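Plotberg Runar desk review: four months in

13 August 2019

Rating: 4 out of 5

I bought the Runar in the spring to replace a fixed desk that was an inch too tall for me. It is a hand-crank sit-stand desk from Plotberg, sold with a birch top or a white one. I took the birch in the smaller size. I paid for it myself and have used it every working day apart from a week away in June.

It comes in two boxes. The one with the legs is heavy, and the delivery driver left it on its end in the hallway, which had split the tape but done no harm inside. Have somebody with you to turn the desk over once it's built. I did it alone and put a dent in the baseboard.

Assembly took me most of an evening. The instructions are drawings only, and step nine shows the cross rod going in from the left when it has to go in from the right. If you follow the drawing, the crank turns but only one leg moves. I had to take off the side bracket and start that part again. The hex key in the bag is soft and started to round off on the last few bolts, so use your own if you have one.

The crank is on the right side and folds under the top when you are done with it. Going from my sitting height to my standing height takes a little under a minute at a normal pace. It's quiet enough to use while I am on a call. The handle is hard plastic and I would have liked it a bit thicker. In the first month it had a click once per turn, and that went away after I tightened the set screw by the gearbox.
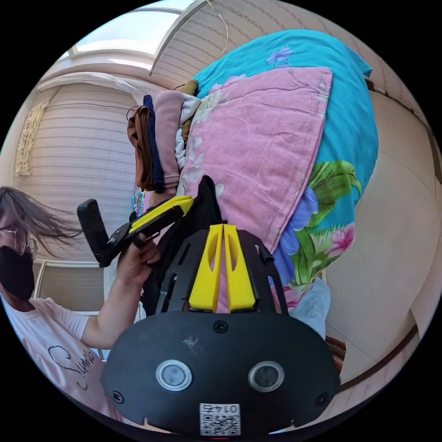

Photo: Tiina Keskinen

At sitting height the desk is solid. I can lean on the front edge with both arms and it does not move. Standing, there is some sway from side to side if you type hard, and my monitor arm makes it worse. I moved the clamp closer to the middle and the sway dropped to a level I no longer notice. Front to back it stays put at any height.

The top is the best part. The finish is matte and doesn't show fingerprints, and a coffee ring that sat overnight came off with a damp cloth. The front edge is rounded over, so it does not dig into your wrists. The back has one cable slot in the center, too narrow for a large power plug - I had to feed the cords through from below, plug end last, and then cut a zip tie I'd already put on.

Before this I tried the Cevley Mathew, which a friend was selling. The Mathew has a motor and memory buttons, and it goes up faster. It also hums when it's idle and has a crossbar right where my feet want to be. If you share a desk with somebody of a different height, the motor would be worth having. I work alone and change position perhaps twice a day, so a crank is fine for me.

I wrote to Plotberg in March, before ordering, to ask if the legs would fit a top I already owned. They answered in 2 days and sent a drilling plan. I ended up buying their top anyway, but the answer was clear and correct. A later message about the soft hex key got an automatic reply and nothing after that.

Good:
Flat, tough top with a comfortable edge
Quiet crank, nothing to plug in
Plenty of leg room

Not so good:
Mistake in the assembly drawing
Some sway at standing height
Cable slot too small

The screws into the top needed a quarter turn each after the first month. I checked them again last week and they were still tight.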